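Kukley Adult Learning Center
Progress report to the Nastavetti Fund, period ending June

Enrollment
The evening literacy program enrolled 364 learners this period, up 50 from the last report. Most came in through the Tiongson branch, where classes now start at 6:30 p.m. to suit shift workers. Of those who sat the reading assessment, 83 moved up a level.

The waiting list for beginner English is still long. We have asked the Eris branch for a second room in the fall and expect an answer before the next payment is due. 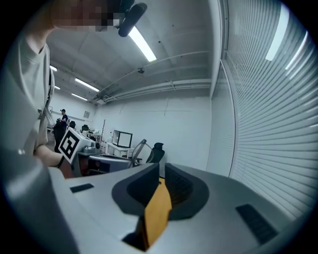

Spending
Costs are within budget. Workbooks ran higher than planned after the supplier raised its prices, and we covered the gap from the travel line. Five tutor stipends remain to be paid.

Next period
Open the second beginner group. Finish the revised intake form. Send the audited accounts by the agreed date.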